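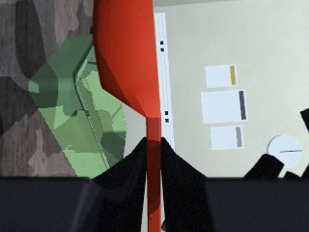
*Jaruwan Kaewsai*

# Clatia grasp planner: frequent questions

These questions come mostly from people who install Clatia for the first time. If your question is missing, please write to me or to Normand Tremblay.

**Does the planner need a real robot?**

No. You can run the full pipeline in the simulator, and I recommend to begin there. The wrist view is rendered in the same way for each run, so two results can be compared.

**Why does it choose the thin part of an object?**

The planner gives a better score when the two contact points face each other and the distance between them is small. A red object with a wide body and a straight stem, like the one at the top of this page, has its best candidates on the stem. If you want to hold the body, set `prefer_wide` to true.

**The fingers touch the object, but the planner reports "no contact". What is wrong?**

Please check the contact threshold first. After the Jekbridge update the default is 2 mm, and old configuration files may still have 8. Zachary Carrier keeps a small script which converts them.

**Can hard shadows confuse the segmentation?**

Yes. A dark patch on wood grain, or on a green object with many flat faces, can be taken for a border. Turn on `shadow_augment` during training. Our training set has 135 scenes, and 19 of them have very strong light from one side.

**What happens when one object hides a part of another?**

The hidden part is not guessed. The mask stops at the visible edge, and the planner treats the space behind it as occupied. This is slow in crowded scenes, but it is safe.

**Can I use my own gripper model?**

Yes, if it has two fingers. Put the file in `grippers/` and give the maximum opening. Three fingers are not supported yet.

**When is the next release?**

We plan it for September. Colleen Petrenko answers questions about licenses.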